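Switching the phone plan

My contract with Carunik ran out in November and I decided to leave. I had been with them since we moved to Jondasville, and the bill had gone up every year without me using the phone any more than before. The last one was 50 a month, for a line I mostly use to call my sister and look up bus times.

Milagros Panganiban at work has been on Plallus for a while and gets decent signal on the same bus route I take, so I went with them. I ordered the SIM online. It arrived in 2 days.

Moving the number was the slow part. Carunik wanted an account PIN that I had never set, or had set and forgotten. The store on Orellana Street couldn't reset it, so I called the help line and waited through lunch. 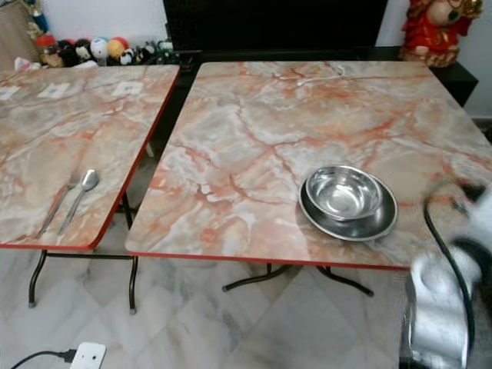
The man who picked up was polite and reset the PIN in a few minutes. He also offered me a lower price to stay, which annoyed me a little. If they could charge less, they could have done it last year. I said no and gave the PIN to Plallus that evening. The number moved over before I went to bed.

Two things went wrong. My voicemail greetings were wiped, and the bank stopped sending me codes by text until I restarted the phone. I also lost a message from Reto Eder with his new address, so Reto, if you read this, please send it again.

The new plan saves me 168 over the year. Calls are fine at home and at work. In the laundry room in the basement I get no signal, but I didn't have any there with Carunik either.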